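Budget the boring stuff first

Quick one, between meetings. Third plan this year has landed on my desk with one line for the arms, one line for the hands, and nothing else. Nothing! No tables, no spare cables, no hours for whoever sets out the parts every morning.

Look at what the work is. Cord sorting at Skornley is power cords and cardboard boxes. That's the job. Two arms, two hands with real fingers, and a tangle of black cords that would annoy any of us. And the quote had 47 lines, all but 5 of them for the robot itself.

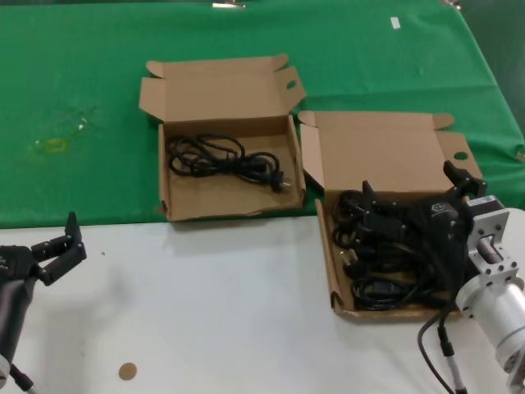

So who pays for the boxes? I mean it. Boxes get crushed, lids tear, cords wear out at the plug from being picked up all day. Edin Petkov put in for replacements in January and got asked why a "capital project" needed packaging. Wrong question. Should of been in there from day one.

My rule, take it or leave it: 10 percent of the purchase price, every year, for stuff that isn't the robot. Finance at Goslow hates this. Too vague, they say. Fine, it's vague. So is "miscellaneous integration" and they signed that one without blinking.

Second gripe. Hands. Everybody prices one pair. Buy 2 pairs if you're going to use fingers on cords, or be ready to sit around while the one pair is out for repair. Misard sat nearly a month. Yaryna Zhuravel had the lease running the whole time, full rate, arms parked. A spare pair would have been cheaper than the lease, she did the math and sent it to me, not a happy email.

And no, I don't buy the line that you should start with a simple two-finger clamp and upgrade later. Maybe for cartons. For cords I'd want to try both before signing anything, on your own cords, from your own bins, the messy ones. Ask the vendor for that. If they only want to show you neat little blocks, keep your checkbook shut untill they do.

Anyway. Revised plan is due at 4 and I still have the table line to argue about.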